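To: solanbridge-robotics
Subject: Re: Fotus open day, was it worth the trip?
In reply to message 962

A member wrote in April 2021:

> I see that some of you got places on the Fotus open day at the
> Pereyra building. I put my name down too late. Could one of you
> write up what was on show? I am mainly interested in the laundry
> work, as our own arm can't get hold of a sock without taking the
> table cover with it.
>
> Things I would like to know:
>
> Was the folding done by the robots or by people?
>
> Do they use a special room, or is it an ordinary workshop?
>
> Did they let visitors try anything?
>
> Is it worth asking for a group visit in June? We have 193 people
> on this list but I doubt more than a van load would come.

I went, so I'll answer these in order and add a few things at the end. I took notes on the train home and some of my handwriting is poor, so others who were there should correct me.

> Was the folding done by the robots or by people?

By people, for the part I saw. The project is called Pomano. The idea is to record a person doing housework with a gripper held in the hand, and to use those recordings to teach a robot the same job. You hold the gripper, put the fingers round a bit of cloth, close them, move the cloth, open them again. Each go is saved as a separate recording, and someone at a desk checks it later and throws out the bad ones.

The robots were in the hall but were not folding anything while our group was there. We were told that a model trained on the shirts had been run on one of them the week before and that it managed flat shirts better than crumpled ones. I didn't see this myself, so I can't say how well or how fast. When I asked for a success rate the engineer said they didn't want to give one out until the test was the same every time. I would have liked a number but I can see the point.

Shirts are the main item at present. Trousers come next. Socks have been put off, which may make you feel better about your table cover. I asked about that problem in particular. Their advice was to come in lower and flatter, and to close on an edge or a fold where there is one. If there isn't one, they push the cloth along a little first so that it rucks up, then take hold of the ruck. They do this by hand with the gripper and it looked easy enough. Doing it with an arm that can't feel what it is touching is another matter, as you know.

> Do they use a special room, or is it an ordinary workshop?

An ordinary workshop, and a long one. It has a grey polished floor, white walls and strip panel lights. They have put household things in it where they need them: a proper bed with a padded headboard, a long table with a cloth over it, a washing machine. There are no walls round the bed to make it into a bedroom. I had pictured something more like a furniture showroom, with a fake window and a rug.

They said they had talked about building mock rooms and had decided to wait. What matters most to them at this stage is that the cloth, the surface under it and the light change often enough. The sheet on the bed gets swapped for another colour, the clothes come out of mixed bags, and the big round lamp by the bed is moved or turned off between sets. They also leave odds and ends lying on the bed some of the time, so that the model doesn't learn that a bed is always clear.

The desks are in the same space, so people carry on with their own work while the recording goes on. It was quiet. I had expected more noise from the machines.

> Did they let visitors try anything?

Yes, and this was the best part of the day for me. We were split into groups of 11 and each person had one turn with a hand-held gripper. You get a short talk first: keep the gripper pointing at the work, don't swing it about, don't use your other hand to help, and finish what you started even if it goes wrong.

The "don't use your other hand" rule is harder than it sounds. I caught myself reaching in with my left hand to hold a sleeve down, and so did the person after me. The engineer said that everybody does this on the first day and that those recordings are thrown away. People who do it for a living settle down after a few days and get into a rhythm.

My own shirt took a long time and came out as a sort of parcel. The tool is heavier than I thought it would be, and your wrist notices after a few minutes. They work in short sets with a break between, and they swap jobs, so the person recording also takes turns at laying out clothes and at checking.

I asked whether a tidy fold was needed. They would sooner have a plain fold done the same way each time than a very neat one done differently by each person. There is a printed sheet with the order of moves: sleeves, sides, then up from the hem. I asked for a copy and was told no, politely.

> Is it worth asking for a group visit in June?

I think so, with some notes of caution.

Write to Fotus directly and not to the Pereyra building. The front desk there deals with all the tenants and passed my first message to the wrong floor. Put the size of the group in the first line. They won't take children under 14, and they ask for closed shoes.

Parking is poor. From Solanbridge station it is around 11 minutes on foot, mostly along the ring road, and there is a pavement all the way. The café on the ground floor shuts early, so eat first.

Photographs were allowed in the hall but not of the screens. If you want to see a robot doing the task, say so when you write and ask them to confirm it. The page for the open day said "live demonstration", and one couple in my group took that to mean the robots would be working. They were rather put out. The demonstration was of how the recordings are made. I thought that was the more useful thing to see, but the page could have been clearer.

A few other points from my notes, in no order.

The wheels under the humanoids are a choice and they don't seem to be in any hurry about legs. One visitor pressed them on this for some time. The answer each time was that a flat floor doesn't call for legs and the money is better spent on hands.

They have trouble with dark clothes. Folds are hard to pick out in black cloth, so they record more of it than they would otherwise. Anyone on this list working with cheap cameras will have met the same thing.

They wash the clothes between sets once they have gone limp or picked up creases in the same places. Newly washed cotton behaves differently from cotton that has been folded all morning. I hadn't thought of this and I am going to try it with our own test towels, which have not been washed since we bought them.

They were open about how many recordings get rejected in the first week with a new person. It is most of them. If we do go ahead with our own small set at the club, I suggest we plan for that and don't try to keep everything.

I am happy to write to them about June if enough people want to go. Please reply to me off the list with your name and whether you could take passengers, and I will post again when I have heard back. 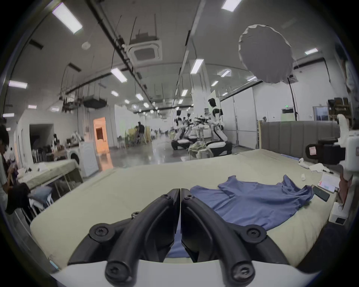 Pascual Herrera

The blue T-shirt is flat on the bed in front of the gripper, with the wheeled robots further down the hall. I have a few more from the day if anyone wants them for the newsletter. They are large files, so I won't send them through the list.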